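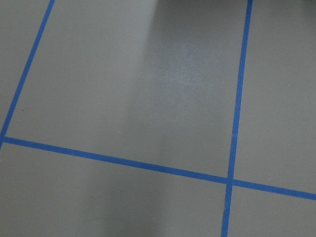 Ticket 698 - Teleop placing demos, wrist camera view
Project: Luren
Opened by: Raluca Crăciun
Status: Open, mostly solved

Problem
We're teaching the arm to set a block down inside a taped panel on the floor. I drive it with the leader arm, it records, we train. Demos replay fine. The trained policy gets to the right panel and then stops short, or drifts over the tape before it lets go.

What I tried first
Restarted the recorder and the leader arm. Same result.
Recalibrated the wrist joint. It was off by a hair, so worth doing, but same result.
Retrained on all 379 demos with a longer run. A bit smoother on the way down, still drifts!

Wed 29 January
Sat down and watched the wrist video from the bad runs, and wow, should have done that sooner. The gray floor picks up a patch of glare, and there are soft shadows over other parts of it. The blue tape stays easy to see the whole time, even where two strips cross. So my money was on the light and I left the tape alone.

Checked the demos by session. Nearly all of them were driven in December, in the mornings, with the blinds down. The bad runs were all afternoon ones with the blinds up. Big clue.

Recorded 38 new demos with the blinds at different heights. I also slowed my hand down over the last stretch and held still for 3 seconds before opening the gripper. (My old demos were kind of rushed at the end, I was having too much fun driving.) Added them to the old set and retrained overnight.

Result
So much better. It goes over the panel, settles, and lets go inside the lines - afternoon light included. I was cheering at my desk.

Still open
It hesitates when the target is right next to a crossing. Going to record more starts from that side.
Stustden bench hasn't been tried with the new policy yet. Please don't move the tape before then.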